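Teleoperators wanted, simulated kitchen tasks (part time, paid by the hour)

Ellumeo
Teaching Data group
Location: Plestmont office, second floor, or remote if your connection holds up
Openings: several, until filled
Start: May

The short version

We need people to drive a simulated robot arm around a simulated kitchen and do small chores with it. Pick up food, put food down, move a plate, open a drawer. Over and over, cleanly, with the recording on. The recordings go to a learning system that copies what you did. No robotics background needed. Patience needed.

What you would be doing

You sit at a desk with a hand controller and two screens. One screen shows the kitchen, the other shows the task line, something like "put the croissant on the top basket" or "move the salmon plate to the left of the board." You do it. You press save. Kitchen resets, things get shuffled, next line comes up.

A shift is four hours with two breaks. A good operator gets through 200 saved episodes in a shift once trained. The current best is 245, held by somebody on the evening crew who used to sort mail. We don't pay by the piece and we don't want you chasing that number. Rushed episodes get thrown out in review and then everyone has wasted their time.

You will also:
- tag your own bad runs (dropped it, bumped something, wrong object) before review finds them
- write one plain sentence for each episode saying what you did, in your own words
- redo a task three different ways when the line asks for variety. Left approach, right approach, from above, whatever works
- report kitchens that are broken. Drawer won't open, plate sinks through the counter, fork is the size of a shovel. Happens more than we'd like

About the tasks

Right now it's all counter-top work. Pantry and dishwasher sets come later in the summer, those are longer and a bit harder. We have 214 kitchen layouts in rotation with different colors, counters and appliances, so it doesn't get as samey as you'd think. The food is mostly bread, fish, fruit, some sauces that don't move like sauces. You get used to it.

The arm has seven joints and the controller maps to the hand, not the joints. Most people fight it on the first day and stop noticing on the third. Depth is the hard part. You will close on thin air a lot. Fine. Tag it, go again.

Failed runs are useful too as long as they're tagged. Please beleive us on this, we had a very good operator who quietly deleted everything that wasn't perfect and we lost two weeks of recovery examples (dropping something and picking it back up is exactly what we're short of).

Who we're looking for

- 18 or over, allowed to work here
- steady hands, either hand is OK, we have left-handed controllers
- can read and write everyday English
- can sit with a repetitive job and keep the quality level
- comfortable saying "I did this one wrong"

Nice to have: crane or forklift time, video editing, sewing, game controllers, lab work, anything where you moved things carefuly through a screen or a tool. Kitchen work helps less than people expect.

Not a fit if screen motion makes you sick. Try the sample session first, see below.

Pay and hours

Hourly, paid every two weeks. Training is paid at the same rate. Morning block starts 8:30, afternoon block 1:00, evening block 5:30. Minimum three blocks a week. Evening block has a small bump in pay. Rates are in the reply you get after the first form, they differ for office and remote.

Remote people get a loaner controller from us. You need your own computer, wired internet and a door that closes. Specs go out with the form.

The sample session

Everybody does one before we talk. 40 minutes, paid, no prep. You get the arm, one kitchen, and a handful of lines. We look at how you handle a miss more than how many you finish. Piret Mägi runs these and she will be on the call with you, so ask her stuff as you go.

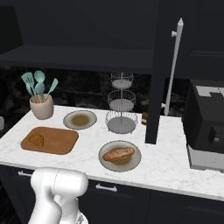 Kitchen task view: arm at lower left, croissant on the board, salmon on the front plate, wire baskets behind.

Lines you might see for a kitchen like this one: croissant from the board to the lowest basket. One teal spoon out of the crock and onto the board. Salmon plate a hand's width toward the black appliance without losing the salmon. Last one is tougher than it reads.

How to apply

Send the following to Pauline Staniforth, hiring desk, through the form on our jobs page:
1. Name and the best way to reach you
2. Which blocks you can do, and office or remote
3. Two or three lines on something fiddly you've done with your hands. No resume needed, attach one if you have it
4. Left or right handed

Put "kitchen operator" in the subject box or it goes to the wrong pile. You hear back either way, usually within the week.

Questions about the work itself, not pay: Chrysanthi Andreadis, shift lead. Questions about remote setup and loaner gear: Heino Tamošiūnaitė.

Few things people keep asking

Do you record my voice or face? No. Controller input, the simulated views and your written sentence. That's the lot.

Can I listen to music? Yes, headphones.

Can I go full time? Not at first. After the first month you can ask for more blocks, and reviewers are hired from the operators.

Is there a test? Only the sample session.

Can two people share a login? No. We compare styles between operators and mixed logins wreck that.

I applied last round and didn't get in, can I try again? Yes please. Mention it on the form so Pauline can pull up your old session.

Form closes when the seats are gone. Sample session slots for the morning go first, evening ones are still wide open.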